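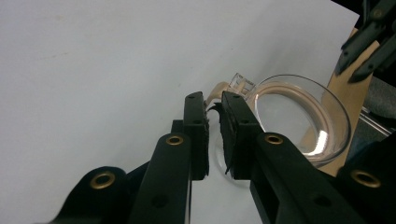
Posted by Vija Dzene, July
Print | E-mail

1/ So the host of the Bedura evening show spent four minutes last night laughing at Zaid Qudah's accent. Our deputy mayor gave a speech in Pusstead on the new bus lines, and the show played only one word from it, "schedule," again and again. The whole budget question got less room than the narrow gap between two black jaws with foam on them.

2/ I watched the full speech. It is 36 minutes long. He speaks slowly, and he explains where the money for line 700 comes from. I did not agree with all of it, but I understood every sentence.

3/ This morning his wife answered the host with five words: "He also reads the contracts." By lunch it had 3788 likes. I am one of them.

4/ Some people write to me that a politician must accept jokes. Yes, he must. I laughed when the same show made fun of his umbrella. But a joke about how a man says one word is a joke about everybody who learned this language as an adult.

5/ I learned it at 31. I still say "schedule" in two different ways, it depends on who I talked to before.

6/ The host's reply came at 3 p.m. He says it was "all in good fun" and that Qudah was invited to the studio. Qudah's office says they have no invitation. One of them can show us the e-mail — I will wait.

7/ Meanwhile the council votes on the bus lines next week, and the public gallery in Pusstead has 200 seats. At the last vote I had a whole row for myself.

8/ Correction to number 3: a reader from Lumbao tells me the answer was posted last night and not this morning. I saw it only at breakfast. Thank you, and sorry.

Print | E-mail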